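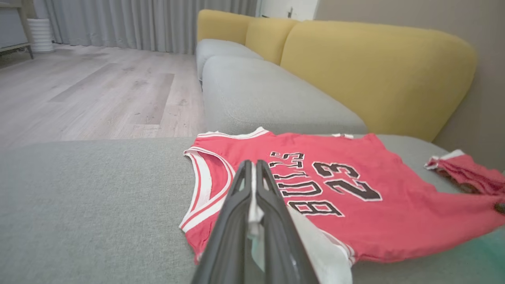 **May, Zurard folding set, sofa block. Started 9.40**

Really good morning. The target for the whole Zurard set is 2000 kept episodes and we went into today on 737, which felt like nothing last week and now feels like a proper pile. Today is sofa only. The table episodes are lovely and tidy and the policy has got far too fond of them: give it a soft seat and it plans as if the surface will push back. A cushion gives, the cloth sinks with it, and the fingers end up closing on upholstery. So, sofa, and lots of it.

Garments: the red sports kit, jersey and the rest. I wanted it because the trim is white on strong red and the wrist views love that. The edge of the cloth stays readable even when everything is in a heap. The printing helps too, you can tell at a glance which way up the jersey is.

Settings, so I don't have to dig for them again:

- teleop scaling as in the last Gromell session, no changes
- both wrist streams plus the head stream, all on the same clock
- episode starts when the first arm moves and ends when both grippers are open and clear
- exposure locked before the first episode (I forgot this once and lost a whole hour, never again)
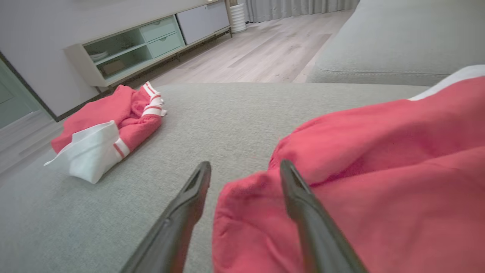
Starting states are what I'm most excited about. Until now we'd been laying things out nicely and asking for a fold, and the model has hardly any idea what to do with a crumple. Today I'm mixing three kinds of start: spread flat, half folded, and dropped from standing height and left exactly as it lands. The dropped ones are slow and a bit maddening to drive but they're full of good stuff! You go in for a corner, get two layers, let go, try again a finger's width over. I'm keeping those second tries in. Lorente's notes from the towel work say to trim them, and for towels I'd agree, but with clothes the recovery is half the skill and I want the policy to see it done.

Rule for myself on retries: keep up to 3 attempts at the same grasp. More than that and I bin the episode and reset, otherwise we're teaching it to dither.

**11.15**

Two-handed part. I've changed how I do the stretch and I like it a lot. Old way: grasp left, grasp right, lift, pull, lower. New way: grasp both ends, raise only a tiny bit, ease the arms apart until the wrinkles start to go, stop. On the sofa the big lift was dragging the under layer out of line nearly every time. The small one lets the cushion do the holding.
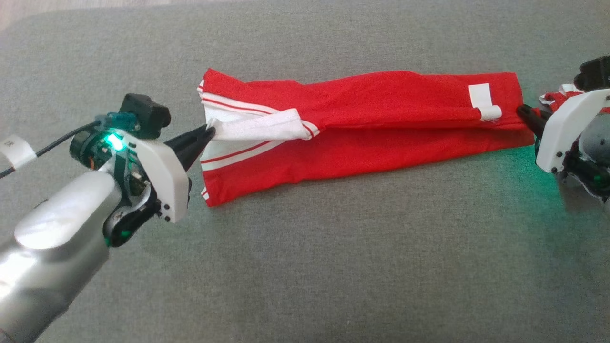 *Head view, both grippers on the folded red garment, one at each end.*

Watch the trim, though. It's so easy to see that I keep going for it, and if you take the white strip alone it bunches up and the red stays put. Better to come in a little deeper and get body cloth as well. I've tagged the trim-only grasps `edge_thin` so we can weight them down later or train with and without. I'd quite like to try both.

Also: the green from the arm LED shows up on the grey fabric in the head stream. I don't think it matters. It might even be useful variety, but if Clurunau is going to use these clips for the segmentation run, somebody should check the masks near the wrist before trusting them. Tape over the LED is an option. I'd sooner leave it and see.

**12.50, stopping for food**

110 kept this morning, so 847 on the set. Best session so far!

For the afternoon:

- swap left and right leads, I've been starting with the left arm far too often
- more starts close to the front edge of the seat, where the cloth wants to slide off
- rewrite the label text for half folded, "partly done" is hopeless and I typed it three different ways
- copy the wrist streams over before anything else, the drive is nearly full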